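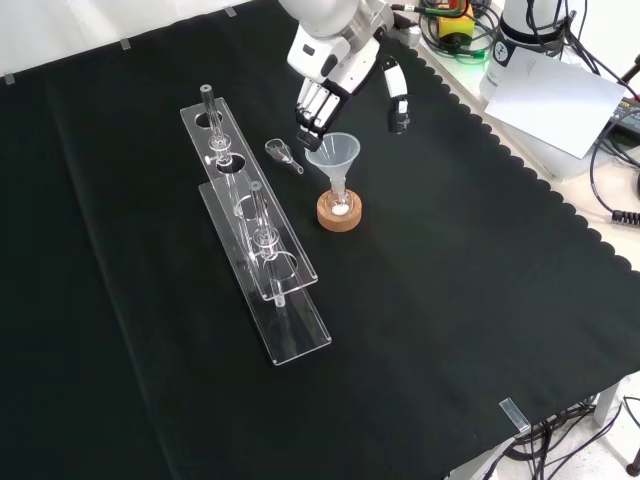
What time does the bus leave Binddale on Wednesday?
7.40 from the back gate, and the driver won't wait past 7.50.

Sorry for the short one, between classes. Answers to the rest of Razia's message underneath, and then I have to run.

On Tue night Razia Gondal wrote:
> Hi all, still confused about the science day bus. Are we paying
> the Hisow quote or the Ivanov one? I've got 1,275 written down and
> Gerardo says 1,096. Also do the year 8s bring lunch or is it
> provided? And who has the permission forms, I'm 3 short.
> Razia

Both numbers are right. Hisow is $1,275 with the driver staying all day, Ivanov is $1,096 but drops us and comes back at 3. We went with Ivanov. Gerardo has already sent the deposit so please don't send another one – it happened last year and took till July to get it back.

Lunch – bring it. The canteen there shuts at 12 and we don't get out of the morning session till after that. No nuts, usual thing. Water bottle with a name on it.

Forms are with Kamran. If yours is missing, email him a photo of the signed page, he'll print it. Original can come in later. Kids without a form stay behind with Radomir in the library, no exceptions this time, sorry.
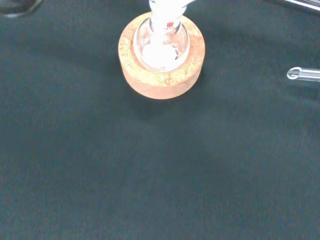

Round-bottom flask on its cork ring, white solid in the bottom.

Groups: still as per last week's list except Razia's and mine swap after lunch. I'll resend it tonight with the room numbers, the old ones were wrong (level 2 not level 1).

Parking for parents driving their own – not the front, the side street past the Flollora nursery. Two hour limit and they do chcek.

Closed shoes!! Long hair tied back. Put it in your class notices please, half of mine turned up in sandals last time.

Anything else text me, I wont see email till after 4.

Irfan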